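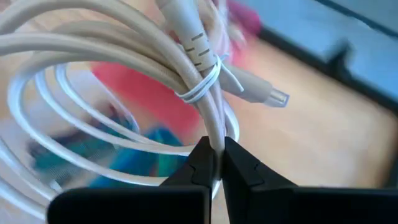

Why do cables have to be tied up at all, a reader from Oltow wants to know, if they get untied again the next time somebody needs them? It is a fair question, and many children ask it when they have to tidy a drawer.

Let us begin with a cable that is not tied. It is long, thin and easy to bend. Every time the drawer opens and closes, the cable moves a little. Its end can slip through a loop, and then through another loop. After some weeks you have a knot, and you did not make it!

Scientists have put strings into boxes and turned the boxes to see what happens. Long strings made knots much more often than short ones. A cable in a drawer behaves in a similar way. When it is coiled and tied, its ends can't travel so easily, and a knot has less chance to begin.

How to coil a cable

First ask a grown-up if the cable may be unplugged. Pull at the plug and never at the cord.

Hold one end in your hand and lay the cable in big, round loops. The loops should be as wide as a small plate. Do not wind it tightly around your fingers or around the plug. Inside the cable there are very thin metal wires, and if you bend them sharply again and again, they can break. From the outside you will maybe see nothing, but the cable stops working.

If the cable wants to twist, let it. Turn it a little between your thumb and finger until the loop lies flat.

At the end, put a tie around all the loops. A twist tie, a soft rubber band or a strip of cloth is good. It should hold the loops together without squeezing them. For a cable of 6 feet, one tie is enough. A very long one, such as 23 feet, likes to have two.

Where do the bundles go?

A box or a bin is a good home for them. In our library in Grirnitz we like clear plastic, as you can look for your cable through the wall before you put your hand in. Cords of different colors are easier to find, too. 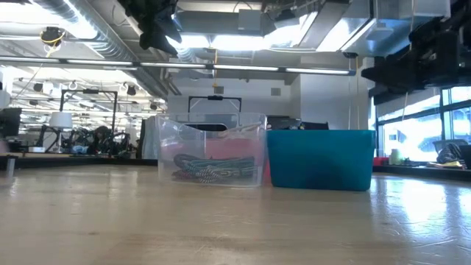

Try it yourself

You need two pieces of string, a tie and a box with a lid. Coil one string and tie it. Drop the other one in loose. Close the lid, shake the box for 15 seconds and look inside. Which string is easier to take out? Do it again a few times, and write down every time what you found.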